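Brick wall stays as Gillov's shared workroom reopens

2022-04-13

We use cookies to remember your settings and to count visits. Accept all | Manage choices

I went along to the old Piltard building this morning to see how the workroom is getting on, and I'm pleased to say the brick wall has survived! Anyone who has followed the arguments over the winter will know it was a close thing. The first plan, back in December, had the whole lot boarded over and painted, and I wasn't the only one in Gillov who grumbled.

Bartosz Nowakowski, who has run the refit from the start, told me he changed his mind once the old panelling came off. "I'd expected a mess," he said. "Then we got one stretch cleared and I rang the office and told them to stop the order for the boards." The money set aside for boarding, 900 pounds of it, has gone on cleaning and a bit of repointing instead.

I do like it. The bricks run from a deep terracotta to orange and tan, with darker weathered patches in among them, and they've left the little holes alone — I'd half expected somebody to go round with a tub of filler. There's a white ledge along the top and plain white plaster from there up to the ceiling, so it doesn't feel gloomy at all. 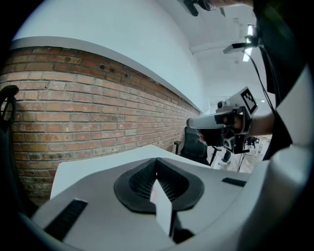
The tables were the other sore point. Ditico had offered a set in dark green, and there was a vote, with 338 people sending in their slips (more than we got for the car park). White won easily. Cyrill Bachmann, who'll be looking after bookings, was on the green side and is taking it well, though he did mention scratches twice while I was there and wants everyone to bring a mat if they're cutting anything.

Bookings open next week for mornings and evenings, and you can take a single table or the whole room. The sewing group and the model makers have already asked for the same evening, so Cyrill has some phone calls ahead of him. Prices are staying as they were before the refit, at least until December.

Still to come are the coat hooks, a second notice board and the shelves from Grube, which were meant to be here by now and are sitting in a depot somewhere. The total so far is 2069 pounds against a budget of 2000, and Bartosz says the difference is all down to the lights. He's hoping the raffle will cover it. Tickets are at the front desk, and I've bought five — the hamper looks very good this year.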